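Keltcombe > Council and Committees > Facilities Panel > Minutes

Search this site Enter keyword Go

Minutes of the Facilities Panel, 2nd November
Item 4: Zavo table-clearing service, review of trial offer
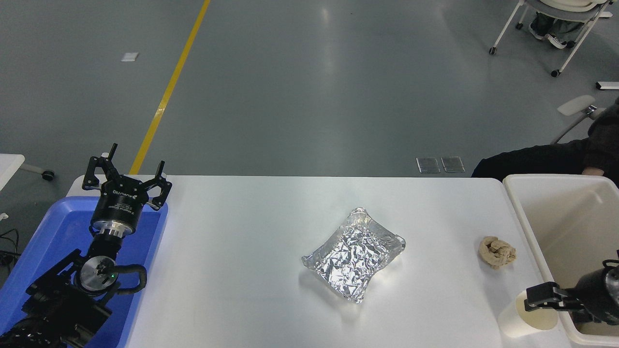 4.1 The Panel received the supplier's written offer for the Zavo service, under which two arms clear used cups, foil and cloths from dining tables into a bin. The offer covers hire, fitting and one service visit a month.

4.2 The hire charge was noted as £800 per month, with a single fitting charge of £200. Members asked whether replacement gripper fingers were included. The offer is silent on the point and the Clerk was asked to write to Lendow for an answer.

4.3 The Panel considered the competing quotation from Villalobos, at £2681 for the quarter. It was noted that this excludes training for kitchen staff.

4.4 Concern was expressed about cups with liquid left in them. The supplier's paper deals with empty cups only. Floor space beside the serving hatch was also raised and will be measured before the next meeting.

4.5 RESOLVED: that no order be placed until the reply from Lendow has been received; that the Villalobos quotation be kept open.

Item 5: Dining room chairs

5.1 Delivery of the 70 chairs was reported as complete. Invoice passed for payment.

We use cookies to improve this website. Accept Manage settings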